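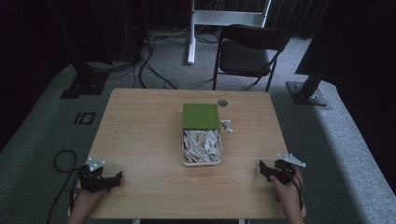
I've been meaning to put up a page about paper scraps for ages, and I mean since May at least, when I first started saving them properly. If you came over from the box-making pages you'll know I am fussy about offcuts. Anything white, cream or that nice weak-tea sort of tan goes into a tub, and everything else goes in the recycling. My friends think I'm daft. They still bring me their torn envelopes though!

So this is a small gallery, only two pictures, and a lot of chatter to go with them. I do run on a bit when it comes to paper. The tub is one of mine: white tray base, bright green lid, nothing clever. I bought a stack of them from Gellska when they were clearing out their old range, and I wish I'd bought twice as many. The lid sits on the back half, pushed away from you, so you can get at the scraps without taking it right off. I work like that nearly all the time. Lid fully on and I forget what's in there, lid fully off and it gets put down somewhere silly and I spend ten minutes looking for it.

You'll spot the little crumpled bit that's out on the table, just to the right of the green. There is always one. I like a scrap that has been properly scrunched, by the way – it tears with a softer edge afterwards and takes paste much better than a flat piece. Flat pieces are for the linings of boxes. Crumpled ones are for covering the outsides, where you want a bit of texture to catch the light.

A full tub does me one decent-sized box, or a couple of small ones if I'm mean with the layers. The last big one I made, for the Voverthorpe spring table, took 13 evenings and I swore I'd never do another. I have since started another.

The second picture is all about the table top, so do have a look at the grain.
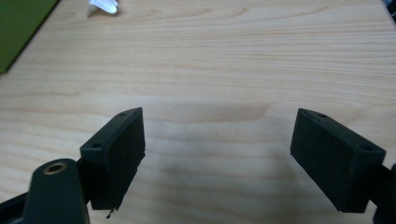 *Words by the keeper of the Postulholm Paper Pages | 2022-09-04*

Isn't that a lovely bit of pale wood? The lines run left to right, very fine and a little wavy, and they bend ever so gently towards the middle. Cream and beige mostly, with a soft orangey brown in the lines themselves. I'd happily have it as wallpaper.

I've been trying to get that look in paper all summer. The nearest I have come is tearing long thin strips of tan and laying them over cream, each one overlapping the last by a whisker, then brushing the whole lot with very thin paste. Thin really does matter. My first go was with the ordinary mix and it dried like porridge. For the second I used 500 ml of water where I'd normally use 200 and it was so much better, although you do have to leave it overnight and keep the cat out of the room.

The bends are the hard part. Strips want to go straight, and if you force them they buckle. I found that if you crumple the strip first, open it out and then ease it round with a damp finger, it goes (more or less) where you want it. Mine came out looking a bit like a ploughed field, but a pretty one.

There is a pattern called Villalobos in one of my old craft booklets, all curves and ripples, and I've borrowed from it shamelessly. It asks for around 56 strips to a panel. I use however many I've got, and fill any gaps with little torn bits from the bottom of the tub.

If you fancy trying it, start on something small like a coaster or the lid of a tin. Pale colours only to begin with – dark paper shows every wobble. And save your envelopes! The insides are often a better white than the outsides, and the windows peel off easily enough once you get a fingernail under the corner.

The next page will be about linings, when I've finished the box that's taking up half my kitchen. Until then the green-lidded tub stays out on the table, half open, ready for whatever comes through the letterbox.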